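Getting hard water spots and dull film off a dark marble counter

Posted in Home Care > Kitchens and Baths
August 12, 2023

Wai-kit Lo

We moved into a house in Aden last fall and the kitchen has a dark marble counter that came with the place. I have never owned marble before. The area near the faucet has a dull, cloudy patch with rings in it, and I can't tell if it's mineral buildup from hard water or if the stone itself is damaged. It doesn't feel rough, just less shiny than the rest when the light comes in low.

So far I have tried dish soap and warm water, which did nothing, and a paste of baking soda that I left on for 20 minutes. The paste may have helped a little at the edges. My father-in-law says to use white vinegar because it works on his shower door. A local stone company quoted me $877 to hone and polish the whole run, with a 40 dollar visit fee on top. I'd like to know if there is something to try before paying for that. Also, does it need to be sealed again, and how do I check?

Drirnari

Don't use vinegar. Marble is calcium carbonate and acid eats it. Same goes for lemon juice and most bathroom sprays.

Hutsuliak

Agree on the vinegar. Your father-in-law's shower door is glass, so it's a different situation.

First figure out which problem you have. Put your face near the level of the counter and look across it toward a window. Mineral deposits sit on top of the stone and you can usually catch a fingernail on them. Etching is in the stone, so it feels smooth or very slightly dull to the touch and you only see it at an angle. From what you wrote, I think you have mostly etching with maybe some deposit at the edges.

For deposits, hold a new single-edge razor blade nearly flat, wet the surface, and push gently. Stop if you hear any grit. Wipe and dry.

For light etching, buy a marble polishing powder. Test it in a corner. You sprinkle it on, add a little water, and rub with a damp white felt pad for a few minutes, then rinse well. It works on polished marble only. If yours is honed (matte), it will leave shiny patches and you'll be sorry.

For the sealer, put a spoonful of water on a clean dry spot and leave it for 17 minutes. If the stone is darker when you wipe it up, it's time to reseal. Sealer helps with stains — it will not stop etching.

After that it's mostly a matter of wiping up around the faucet at night. I keep a cleaner marked safe for stone within reach and dry with an old T-shirt.
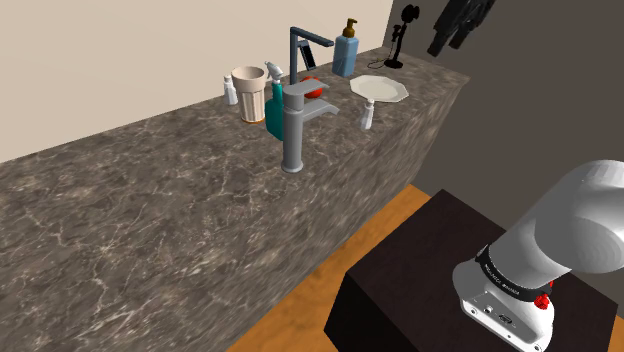
Dark marble with light veins, spray bottle back by the faucet.

Yu-ting Hsueh

I had the same rings and paid for the polishing. It looked great until November and then they came back, so fix your drying habits first. Ask if they will do only the section by the sink. Mine did, and it cost a lot less than the full counter.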